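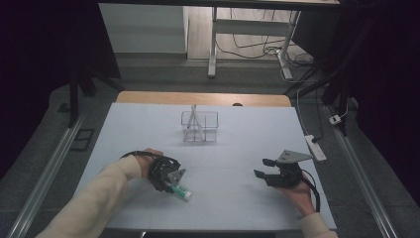 Handheld grippers at one of the curtained tables, clear organizer in the middle. Lutusum, Mon 1 March.

Notes from the Lutusum visit, typed up on the train so forgive the state of them. Went with one question from our side: what would a demonstration collection station cost us to set up and keep running, and do we ask for it in the June budget or wait a year.

Short version: ask in June. Ask for less than we had penciled in.

Arrived late, missed the welcome talk, got coffee, went straight to the tables. Handheld pairs first. One gripper per hand, operator stands at the table and does the task directly, no arm involved. At the table I watched longest it was a green tube with a white cap in the left gripper and a clear divided box to work with. Desk-tidying stuff. Very close to what our packing people would want, small parts into small compartments.

Price. The Clila pair was quoted at 2883 for both hands, cables in, software seat for one year in. Second year of software is extra and they would not give me a figure on the spot. Need that in writing before anything goes on the form. Spare finger sets are 200 each and the advice from the floor was to buy two with the first order. Lead time 5 weeks, longer for anything with a custom mounting plate.

Bíró had a rival pair on the next stand. Nicer in the hand, lighter, squeeze is smoother. But quote only on request, and minimum order of 5 pairs, so out for us unless we go in with the other site. Took the brochure anyway.

Things that are not in our spreadsheet and should be:

Table covering. They use a plain pale sheeting and replace it when it gets marked up. Cheap but it is a recurring line.

Curtains. Black, both sides. We had nothing down for controlling the background or the light. Rails and fabric, plus somebody's half day to hang them.

Power. Walk the floor before you sign off on a layout. The white strip next to that table was on the floor and there was a good tangle of cables under a desk further back. I'd want drops from above or a proper floor box, and facilities will want a month's notice for either one.

Props. Everyone forgets props. Clear plastic is worth having in the kit, was told it is harder for the cameras than cardboard or colored bins, so buy a few transparent organizers early and not at the end when the money is gone.

Operator hours. The biggest number by a long way, bigger than the hardware. Asked three people how long a shift on the grippers should be and got three answers. Everyone said breaks. My hands were tired after a short go, and I had the light ones.

Pallitlow after lunch. Their end is pallets and bigger arms, good demo, wrong size for us. Did get a useful sheet on service contracts out of it, scanned copy in the shared folder under "visits". Page 2 is the one to read, it lists what counts as wear and what counts as breakage. Worth asking Clila for teh same thing.

Proposed ask: one table, 2 handheld pairs so there's a spare if one goes back for repair, four finger sets, curtains, sheeting, props, electrical work. Operator time as a separate line so it doesn't get cut along with the kit. No robot arm in this round. Arm can go in next year once we know if the recordings are any use to us.

Still to chase: software renewal price, whether the fingers are interchangable between left and right, return policy, and if delivery can be split over two invoices.

Parking at Lutusum is hopeless, take the shuttle.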